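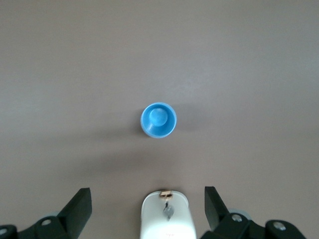
Khanyisile Buthelezi writes to ask how other households store court papers while a case is still going on, as hers have spread from the kitchen drawer to the top of the fridge and she can no longer find the first letter from the other side's solicitor.

The answer is to give the case one box and keep everything in it. A lidded file box is best, but a deep shoebox will do for a small dispute. Write the case number on the outside in pencil. It should live on a shelf, well away from the cooker and the sink, and out of reach of children.

Sort by date, oldest at the back. Put the date a letter arrived on a slip clipped to the front, and keep the envelope behind it - a postmark sometimes matters more than the date typed at the top. Don't write on the letter itself or highlight it. If you want to make notes, copy the page and scribble on the copy.

Don't staple or laminate anything you may have to hand over. Plastic-coated clips are kind to paper. Plain steel ones rust if the room is damp, and the stain comes through several sheets.

Newspaper cuttings need a folder of their own. Cut out the whole article with the page heading, and note the edition if it isn't printed there. Newsprint yellows quickly, so photocopy it the same week. For something said on the radio, write down the station, the programme and the time as soon as you hear it.

The Dreßler lever file takes some 700 sheets before the arch starts to bend. The Rimo is cheaper and fine for a shorter case, though its rings don't quite meet and thin paper catches. Sakis dividers fit both.

Damp papers: lay them out singly between sheets of plain kitchen roll, put a heavy book on top and change the roll every few hours. No hairdryer, no radiator. Pages stuck together should be left until they are fully dry before you try a blunt table knife.

Hearing dates go on the wall calendar the day the notice comes, with a second mark 3 days earlier for getting the bundle ready. Make 4 copies if you are told to bring three.

If the case ends on a Friday, leave the box alone over the weekend. Ask your solicitor how long to keep it before anything goes near the shredder.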